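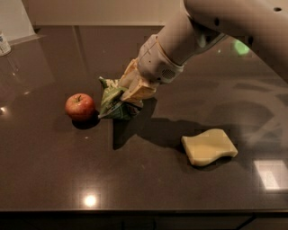 An apple and a green and white bag of chips on the counter.

Moving our autoresponder to Prernalero

Several of you wrote in after the August issue to ask which program now sends this newsletter, and whether you should switch to it too. We moved from Clavberg to Prernalero during the summer. The move is finished, and I have used the new program long enough to say what it does well and where it gets in the way.

Some background for newer readers. Clavberg is a hosted service. You log in, write your message, and it goes out through their servers. Prernalero is a program you install on your own web hosting account, and it sends through whatever mail service you connect to it. We had been with Clavberg since the newsletter started. I had no real complaint about delivery. The trouble was the follow-up messages. Clavberg treats every follow-up series as its own list, so a reader who signs up for the link building course and later for the article writing course is counted and billed as two subscribers. Rozália Vávra went through our account in the spring and found 274 people we were paying for more than once. That was when we started looking at other programs.

What it does

Prernalero keeps one record per email address. Each record carries tags, and the tags decide which messages go out. If you have used a shopping cart with customer groups, the idea will be familiar. A signup form adds a tag, a link in a message can add or remove one, and a series can start or stop depending on which tags are present.

The series editor is a plain list. Each row is a message with a delay in days or hours. There is no flow chart and no dragging boxes around. I like it this way. Miloslav Sokol, who looks after the paid course, does not, and he keeps a drawing of his series on paper so he can see where people go when they click on one offer and skip the other. If your funnels have a lot of branches you will probably want to do the same.

The form builder gives you a block of code to paste into your page. The forms are basic but they load fast, and they worked in every theme we tried them on except the one on the old Marbridge site, where the button came out wider than the box. I fixed that with one line in the style sheet. Double opt-in is on by default and can be turned off for each form. Leave it on.

Installing it

You need a hosting account with a database and the ability to set a scheduled task. The installer asks for the database name, user and password, then creates its own tables. Support at our host, Kuruc, had to raise the memory limit on our account before the import page would load. They did it the same afternoon, but if you are on a cheap shared plan, ask before you buy.

The scheduled task is the part most people will get wrong. Prernalero does not send anything by itself. It waits for the task to run, checks what is due, and sends a batch. The manual tells you to set the task for every minute. Our host did not like that, so ours runs every 10 minutes and I raised the batch size to match. A message set for 9 a.m. may reach you a little later than that, and it makes no difference to a newsletter like this one. It would matter if you ran launches with a closing time.

Bringing the list over

Export from Clavberg as a plain file, one export per list. Open each file before you import it. Ours had the signup date in one format on the older lists and in a different format on the newer ones, and Prernalero reads the wrong one without complaining. We had subscribers who appeared to have joined in the future, and those people would have sat in the welcome series forever. Rozália corrected the dates in a spreadsheet and we ran the import again on an empty database.

Bring the unsubscribed addresses over as well. Import them first and mark them as suppressed. If one of them also shows up in an active export by mistake, the program will hold it back and give you a report at the end. Our report had 93 addresses in it. Most had left one list and stayed on another, so we kept them off everything and sent no mail to ask.
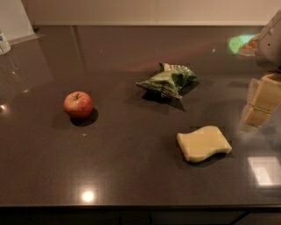 Red apple on a polished countertop.

Do not send to the full list on the first day. We started with readers who had clicked on something recently, then added the rest in stages. The open rate looked low at first because the tracking domain had not been set up properly. That setting is under Delivery, on the second tab, and it is easy to miss.

What I do not like

The search is slow. Looking up a single address takes long enough that I now keep the search page open in its own tab and leave it there when I answer support mail.

The statistics are thin. You get opens, clicks, bounces and unsubscribes for each message, and clicks for each link. You do not get sales unless you add your own tracking code to the thank-you page. Clavberg was better here. If you buy traffic and need to know which ad produced which sale, plan to use a separate tracker.

Split testing is limited to 2 versions and only covers the subject line. You cannot test the body of a message unless you build it by hand with tags.

Updates are manual. You download a file, upload it over the old one, and run a script. Back up the database first. Miloslav skipped the backup on his test copy and lost his custom fields.

Support is by ticket only. The answers I got were clear and written by someone who knew the program, but expect to wait overnight for most of them.

Who should buy it

If you have one small list and one follow-up series, stay where you are. A hosted service is less work, and the savings will not pay for your time. If you run several series and the same people are on most of them, Prernalero is worth a look, provided you or someone you work with is comfortable with a hosting control panel. Remember to include the cost of the mail service when you compare prices, as it is billed separately.

I would also hold off if you sell through affiliates who send in large numbers of signups during a launch. We have not tested it under that kind of load and I do not want to guess.

If your copy of this newsletter arrived twice, or if a course you signed up for stopped partway through, reply to this message and tell us which lesson you received last. Rozália can restart a series from any point. Please write from the address you signed up with, or mention it in the message, so she can find the record.

Next issue we will go through the tag names we use and show how the welcome series is put together.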